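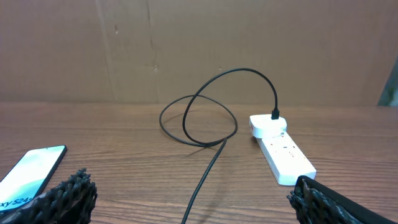

*Cable, charger, power strip, phone: the tabletop as seen from the gripper's wrist camera at Skotevside.*

# The Robot That Tugs First

I have a drawer at home that I don't open unless I have to. You probably have one too. Mine holds every charging cable I've owned since college, and whenever I reach in for one, four come out, holding hands. So when I heard there was a lab on the edge of Borken where two people had spent the better part of a year teaching a robot to deal with a phone charger, I got on a train with something close to hope in my heart.

The lab is called Skotevside, and it's one long room over a bike shop. The project is called Steltilura (I asked what it means and got two different answers, so I'm leaving that alone). And the robot arm is called Helmy, a name that was on a strip of masking tape when they bought it secondhand and has stayed put ever since.

I showed up on a Wednesday in November, in the kind of rain that gets inside your shoes, and Karim Lamrani handed me a coffee and sat me down in front of a monitor before I'd gotten my coat off. "Don't look at the robot," he said. "Look at what the robot looks at."

What it looks at is mostly its own fingers! Helmy wears a small camera at the wrist, so the two black fingers are always there at the bottom of the picture, spread wide, with a bumpy lattice texture that made me think of burnt waffles. Past them is whatever's on the table. A black cable lay in loose loops, one crossing the other, with one end curving up and over into a white adapter that sat on a white power strip. The other end ran straight down toward the camera, between the fingers. A phone lay off to the left with its screen lit. It looked like my kitchen counter, only with nicer wood.

"Okay," Karim said. "Which way does the cable go through the loops?"

I leaned in. I followed it with my finger on the glass, got to the place where it crosses itself, and realized I was guessing. Black over black, and from one angle. I said so.

"Good," he said. "Helmy was guessing too. For months. But Helmy was very confident about it."

That's the problem in a nutshell, and it's one a lot of robot people run into. A cup is a cup. You can push it around and it stays cup-shaped, and a camera can learn what that shape is. A cable has a new shape every single time you touch it, and when it crosses over itself the camera loses the thread, pretty much literally. The usual fix is more eyes. You hang a camera overhead, one on each side, maybe a depth sensor, and you let the computer work out the knotty bits from all those views together. It works quite well in a lab, where you can bolt things to the ceiling.

Knut Kasten, the other half of the team, didn't want to bolt anything to the ceiling. He's the quieter one, and he came to robots from upholstery repair, where he says you spend half your life feeling around for the end of something you can't see. His idea was to let the robot do what he does, and what I do with the drawer too, now that I think of it. You take hold of the bit you can see and give it a little tug. Whatever moves is yours.

They call it tug-and-look. The fingers close on a stretch of cable that's clearly visible, pull it a tiny distance, and stop. The wrist camera records the whole motion, and the software compares what the cable looked like before and after. Parts of the cable that shifted along with the tug get marked as close by, in the sense of close along the wire. Parts that sat still are either farther along or pinned under something. Do it again from another spot and the picture fills in. The tug lasts 200 milliseconds, and I had to ask for three replays before I was sure I'd seen one.

I love this idea, I'll admit it. I love it partly for being so un-fancy. But the part that took the year was teaching the robot when to bother.

At first they simply had Helmy tug at everything, all the time, and it was awful to watch. Karim showed me the old clips with his hand half over his eyes. The arm would take hold of a cable lying in a perfectly plain line, tug it, think, tug it again, think some more. And every tug moves things! Tug too often and the loop you were trying to understand is now some other loop. In one clip it pulled a charger clean out of its outlet while trying to figure out whether the charger was plugged in.

So they went back to people. They built a handheld version of the gripper, same fingers, same camera in the same spot, and they sat down and untangled cables with it while seeing nothing but the camera feed. Karim did it, Knut did it, and so did a few students from the town who were paid in cash and pizza. Over the summer they recorded 578 of these sessions. Tables, rugs, one memorable car seat. And because everyone was stuck with the wrist view, everyone ended up doing the little tug, without being asked, right at the moments when they weren't sure.

That was the gold, as far as Knut was concerned. He'd been planning to write rules for when to tug. He threw the rules out and trained the model on the hesitations. It learned the movements, sure, but it also learned to spot the kind of picture that makes a person stop and check.

I got to try the handheld gripper myself, and I want to put on record that it's much harder than it looks. I had a cable with one loop in it (one!) and I managed to make a second. You lose all sense of where your hand is. After a few minutes I caught myself doing the tug, just a tiny pull to see what would wiggle, and Karim let out a cheer from across the room like I'd scored a goal.

So does it work? On the tabletop setup, with a single cable and a power strip, they ran 20 trials with fresh layouts. The job was to find the free end, follow the wire back to the charger, and lay it out flat without unplugging anything. Helmy got through all but two. The same arm with the tugging switched off failed more than half of them. Karim was quick to tell me that 20 trials is a small number and that a single cable on a clean table is a kind setting. White cables on white things are still bad. Two cables of the same color are worse, and he wouldn't show me three.

It's also slow. I timed one run against the wall clock and had finished my coffee well before the arm parked itself. Knut doesn't mind slow. The people he has in mind are the ones who can't easily bend down and feel around behind a desk, and he figures they'd be fine waiting for a charger to be sorted while they do something else. Karim minds slow quite a lot, and I got the feeling I'd walked in on the middle of an argument that's been going since spring.

The next round is about pulling softly. Right now the tug is always the same size, and a thin earphone wire needs much less than a thick extension cord. They want Helmy to feel its way up, starting with almost nothing and stopping the moment something stirs. Knut had a pile of old cables set aside for it in a laundry bag, and he asked me whether I had any at home I could spare.

I mailed him the whole drawer. Karim wrote back to say the box had arrived, that they'd gotten as far as opening it, and that there was a can opener in there and did I want it back.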